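Lenolside Workshop Newsletter
18 February 2021

Bench notes: the arm gets a wrist camera

Members who come in on weeknights will know the robot arm project has been running since November. It started as a plan to use up a set of motors Normand Tremblay had bought for a camera slider he never built. The slider is still not built. The arm has six joints, a gripper and, as of this month, a small camera at the wrist, and it can now be driven from the laptop without anyone holding the cable out of the way.

The aim has stayed modest. We want an arm that can pick parts out of a tray and set them down in a second tray, sorted by size. Dinesh Gunawardena is writing the control software and Clodagh Ní Chonaill has done most of the mechanical work, including all of the wrist, which is on its third version. The first cracked at the screw holes. The second held up fine but weighed too much, and the elbow joint sagged whenever the arm was stretched out.

Version three is lighter. Clodagh moved the camera cable to the inside of the bend, where it no longer catches when the wrist turns over, and she shortened the camera mount. That brought the camera closer in than we had planned. A good part of its view is now taken up by the wrist and the gripper, and Dinesh has to mask those areas out in software so that the program doesn't treat them as something to pick up. He did this by hand the first time, which took an evening. He has since written a short script that does it after each change to the mount.
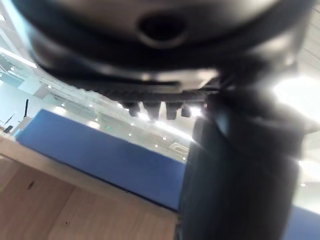

The other problem is light. The ceiling lights are bright, and when the wrist tips up far enough for the camera to look at them, the exposure drops and the next few pictures of the tray come out too dark to use. Dinesh fixed the exposure at one setting, and that solved most of it. What remains is glare off shiny parts, mainly washers. Deirdre Ó Gríofa suggested a small hood over the lens, and we will try one in black card before anybody prints anything.

The gripper motor is a Zutska and it has been reliable. The controller board is a Nitlow, bought used, and it has been less so. It dropped its connection twice in one evening when the arm was carrying nothing at all. We swapped the power supply and the dropouts continued. We swapped the USB cable and they stopped. The old cable has gone in the bin, so please don't rescue it.

For anyone following the numbers, the arm ran 69 pick attempts last week using wooden blocks and missed 12. Most of the misses were blocks sitting against the wall of the tray, where the fingers can't get down on both sides. A tray with sloped walls would help and Clodagh has one drawn up. The long-term target is 2,000 picks without anyone touching the machine, and we are nowhere near that. The longest stretch so far ended when a screw worked loose at the base. All the screws down there now have thread locker on them.

A few points on using the bench. The arm can be moved by hand when the power is off, but please don't turn the wrist past the stop, as there is very little slack in the camera cable. When the power is on, keep your hands clear even if nothing seems to be happening. The software sometimes waits several seconds before it sends a move. The red button on the extension cord cuts everything, and anyone is welcome to press it.

We are still short of a few things. A spare Zutska motor of the same size would be good to have on the shelf, and so would a length of flexible cable sleeve. Normand has asked Hafþórsson, the surplus dealer we used for the bearings, for a price on 2 more gear sets, and will post it on the notice board when it comes. If you have either of the other items at home and don't need them, leave them in the project drawer with a note.

Next on the list are the sloped tray, the lens hood and a proper strain relief for the camera cable. Candela Montoya has offered to write up the wiring so that the rest of us can follow it, and she would like to hear from whoever relabeled the connectors at the elbow. The labels are neat, but two of them are swapped.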